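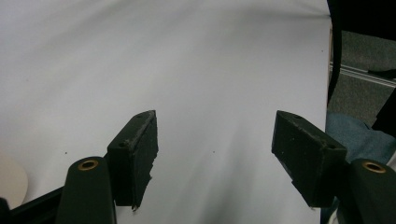

Superficie blanca extendida, todavía con pliegues suaves en diagonal.

Cómo quitar los pliegues a un mantel blanco sin plancharlo entero

El método sirve para algodón y mezclas. Para lino hace falta más agua y bastante más paciencia.

Material: una mesa despejada, un pulverizador, una toalla seca y la plancha, por si acaso.

1. Extienda la tela con el derecho hacia arriba y deje que cuelgue lo mismo por los dos lados largos.

2. Alise con la palma desde el centro hacia las esquinas. Los pliegues en diagonal suelen indicar que una esquina está más tensa que la contraria — suéltela y vuelva a colocarla.

3. Pulverice a unos 60 cm de altura, solo sobre las marcas. Espere 10 minutos.

4. Ponga la toalla encima y presione sin arrastrar.

5. Mire la tela con luz lateral. De frente, el blanco disimula casi todas las arrugas.

Si queda una raya de doblez, planche ese tramo por el revés, a temperatura media. Para guardarlo, mejor enrollado en un tubo de cartón que doblado en cuatro.

Texto: Nadja Wallner. Revisado en enero.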